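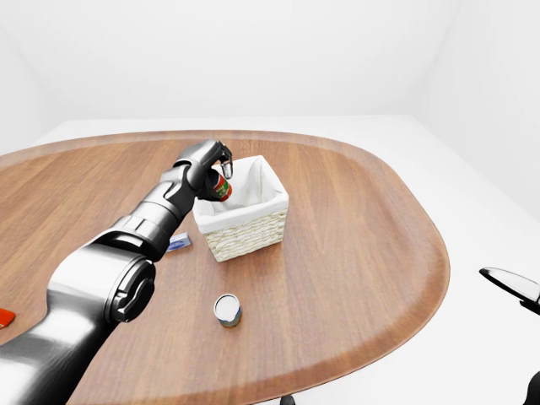 Berka Studio review: recording demos without a real arm in the building

Filed under: Robot Learning > Data Tools > Hands-On Reviews

I have wanted a decent way to record manipulation demos in simulation for ages, and I've been burned twice. The first tool I paid for exported files that only its own viewer could open. The second was free, and let's leave it there. So when Berka Studio went on sale in December I bought the single-seat license with my own money, cleared a couple of evenings and got going.

If you haven't run into it, Berka is a teleop and recording package from Nuletti. You load a scene, put on a headset or plug in a pair of hand controllers, drive the robot through the task, and it saves each run as an episode with the joint states, the camera views and a text instruction. Then you do it again. And again (and again – this is the job, folks).

I used the tabletop grocery scene for nearly everything in this review: an oval wooden table, a wicker basket with a white cloth liner, a few small cans, a little white and blue box, an orange bottle. My main instruction was "put the red and green can in the basket." Simple enough to say! It took me 30 minutes to get a first episode I'd be willing to train on, and most of that was me learning where the wrist wanted to be.

The grasping is the best thing here by a long way. Small cans are a pain in most simulators I've used. They squirt out of the fingers, or they get glued to the palm in a way no real can ever would. Berka's contact model sits somewhere sensible in the middle. If you close on the can too high it slips, and if you come in crooked it tips in your grip and you have to live with the tilt all the way to the basket. I like that a lot, as a policy trained on perfect grasps has no idea what to do with a bad one.

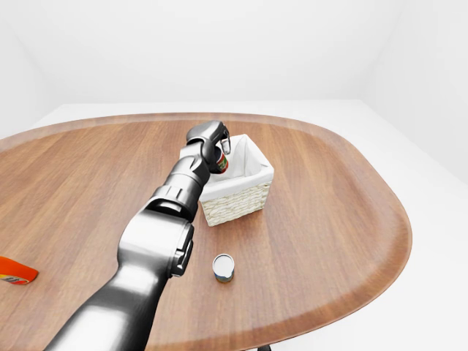
The controls took longer to love. Wrist rotation is mapped one to one by default, so any move that swings over the rim of something ends with your elbow up by your ear. Go into the settings and turn on clutching before you do anything else. You hold the side button, reposition your hand, let go, carry on. It ought to be the default and it's buried three menus down, next to the audio options for some reason.

Scene randomization is good, with one catch. You can shuffle object positions, swap the wood grain, nudge the lights and jitter the cameras, and it all gets written into the episode metadata so you can filter on it later. The catch is that the placement sampler loves the middle of the table. I had recorded 70 episodes before I plotted the start positions and saw a big friendly blob in the center and next to nothing out near the ends. You can draw your own spawn region, and you should, but I wish the setup wizard had nagged me about it.

Replay is lovely. Scrub back to any point, branch from there, record a different ending. For collecting recoveries (missed grasp, can knocked over, second try) this saved me hours.
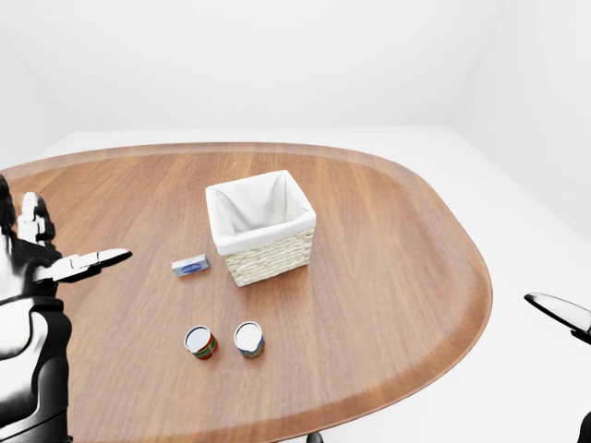

Pascal Courtois thinks I'm being too kind about the branching. He tried the same license on his own setup and his complaint is that branched episodes share their opening seconds, so if you split your training and validation sets at random you leak near-identical data across the two. He's right, and he's grumpy about it. Berka does store a parent ID for every branch, so you can split by parent, but the built-in splitter ignores it. I wrote a short script and moved on. Pascal wants a refund.

Then there's export. You get plain video plus arrays, with a readable schema file, and everything opened in my loader on the first go – I may have clapped. A full set of 200 episodes exported overnight without a single corrupt file. I trained a small policy on that set, and it managed an 89 percent success rate in simulation on positions it hadn't seen. I haven't tried it on hardware, so please don't read anything about real cans into that number.

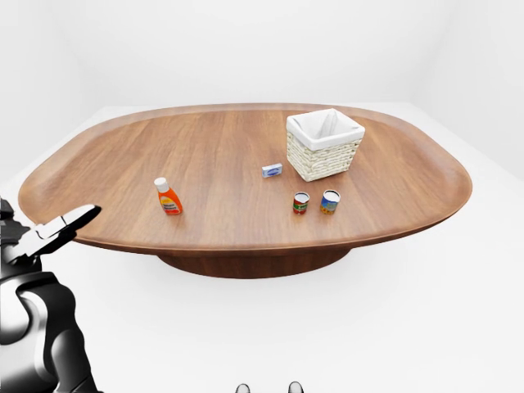 Melati Krishnan
Reviews Editor, Tools and Data

A few gripes before I go. The instruction field takes one sentence per episode, so if you want paraphrases you're adding them yourself afterward. Collisions between the hand and the cloth liner are soft to the point of being dreamy, and I caught a few episodes where a finger passed through the fabric on the way out. The success detector is also too generous: it fires when the can crosses the opening, even if you're still holding it. I switched it off and labeled by hand with the keyboard shortcuts, and those are great (space for keep, X for toss, and you fly through them).

Support was quick. I wrote in about the sampler and got a reply that same afternoon from someone who clearly uses the thing, with a config snippet I could paste straight in.

Would I buy it again? Yes, for tabletop pick and place I would, and I've already renewed. If your work is mostly cloth or cables, run the trial first and spend it entirely on the fabric settings. And turn on clutching!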